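Bridle number 53 is done, and I am so happy with it I could squeal! (I did squeal. The dog left the room.) It's a little hackamore in dark brown lace, meant for Windar, my Traditional scale bay who has been standing naked on the shelf since June waiting for something worthy of him. The noseband took me 3 tries. The first was too thick, the second was beautiful and a whole size too small, and the third went together in one evening as if I'd been making them all my life.

What I love most is the buckles. I've been using the etched ones for ages, and they're fine, but this time I bent my own from wire around a bit of flattened needle, and they sit so much closer to the cheek. The tongues move! You can undo the crownpiece with tweezers and do it back up again, and it holds. I must have done that thirty times just for the pleasure of it.

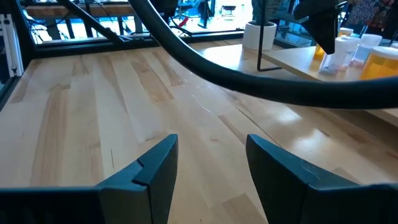 Posted July 18, 2022, in Studio Diary

So, on to the big news, which is that the Levska set is finally moving again. Anyone who has been reading for a while will remember that I started it with huge plans: saddle, breast collar, bridle, saddle blanket, the works, all in the same oxblood leather with the tiny running leaf border. Then I tooled one fender, hated it, and put everything in a cookie tin.

Well, the tin is open! I took everything out on Saturday and the fender isn't nearly as bad as I remembered. The leaves lean a bit toward the back cinch, but if I lean the ones on the other side to match, it looks like I meant it. I cut the second fender the same night and tooled it while the leather was still just barely damp, and oh, what a difference. I've been wetting it far too much all these years. The stamp goes in crisp and stays crisp, and the background doesn't puff up around it.

I have to thank Duván Giraldo for that one. We got talking by email after he bought my old Chávez parade bridle (the one with the silver conchos, which I still miss a little), and he sent me the longest, kindest letter about how he preps his leather. He skives first, then dampens from the back with a sponge, then wraps the piece in plastic and goes off to have lunch. I'd been skipping the lunch! He also burnishes his edges with a plain wooden toothpick and a dab of gum, and I tried it on the stirrup leathers, and they shine like a chestnut fresh out of the shell.

The saddle tree is still giving me some trouble. I carved the swells a touch wide, so the seat leather wants to wrinkle right where it comes up to meet them. I sanded the left side down yesterday and the wrinkle went away, so the right side is tonight's job, and after that I can glue the ground seat. Five pieces of leather still to cut after that, if I've got my pattern right: two skirts, the seat, and the two jockeys. The horn wrap I'll make up as I go.

I also have a new arrival to introduce! Movberg came in the mail on Friday, a secondhand resin draft with a roman nose and the most enormous feathered feet, and he's in bare primer for now. I have no idea what color he'll be. My heart says blue roan, but my hands remember the last roan, with all those weeks of little hairs under the lamp. Dapple gray maybe? He does need a harness, there's no question about that. I've already been pricing brass tube for the hames and looking at photos of plow collars until far too late at night.

Live show season being what it is, I'd like to have Windar's hackamore and at least the Levska bridle ready to go into the tack box together. The bridle only wants its reins. I'm braiding them out of waxed thread, four strand, and I do an inch or so with my coffee every morning before work. It's very soothing, right up until I lose track of which strand is which and have to pick back to the last good crossing.

Windar has his hackamore on now and looks extremely pleased with himself. Railing shots as soon as it stops being so windy on the porch, because he went over twice last time and I'm not touching up that ear again! Off to sand the other swell.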